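Idesitz Questions Landlord Promises on Heating Bills, Asks for Proof Before Renters Sign

TRUTVILLE, November – Idesitz, the tenant advice group based in Trutville, today published its review of "all-in" rental offers, in which heat is folded into a flat monthly price. The group's verdict is cool. Of the 2,873 listings it read, 981 used the words "heat included" in the headline. Many of those went on to limit the offer further down the page, often in a clause on fair use that gave no number at all.

"A renter sees two words and stops reading, and I suspect the people writing the ads know it," said Demyd Dovhaniuk, who led the review. "If there is a cap, print the cap. I have yet to hear a good argument against that." 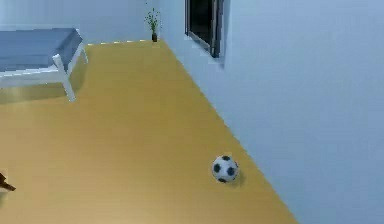 The review covers one-room and family apartments in Trutville and neighboring Nelholm. Idesitz compared the text of each ad with the standard lease offered by the same landlord, where one could be obtained. Some landlords sent the lease the same afternoon. Others asked for a deposit first, which the group declined to pay.

Poon, the listings site that carried most of the ads, has said it will introduce a "clear heat" badge. Idesitz welcomes the idea with some reserve. The badge would be awarded on the landlord's own word, with no check of the lease, and the site has not said what happens to a landlord who gets it wrong. A badge nobody verifies may leave renters worse informed than before.

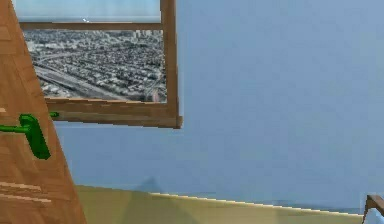 What the group is asking for

Idesitz wants any limit on included heat to appear in the ad itself, in the same type size as the rent. It wants the full lease made available before money changes hands. It also asks that renters get 30 days to dispute an extra heating charge; several of the leases it read allow two days, counted from the date printed on the bill – a date that can fall before the envelope reaches the mailbox.

The group does not claim that flat pricing is always a bad deal. For a tenant who is home all day in a drafty apartment it may well be a good one. The trouble is that the ads seldom give enough detail to tell.
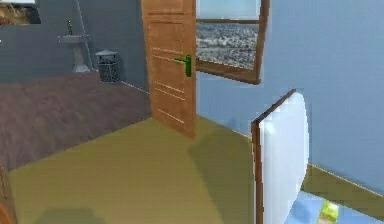
Doors and windows: ask about drafts before signing.

Landlords have argued that caps are needed to stop waste. Idesitz found little in the leases to support this. Few of them explained how use would be measured in buildings with a shared boiler, and none of the Nelholm leases said who would read the meter.

A follow-up review is planned for next heating season, and the group says it will judge the badge then by the leases behind it.

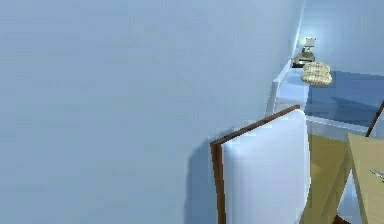
Themba Xaba was less patient, saying that renters had heard about voluntary badges before and that a rule with a fine attached would get landlords to print the cap a good deal faster.

The full review and a one-page list of questions to ask before signing are available free of charge from the Idesitz office in Trutville.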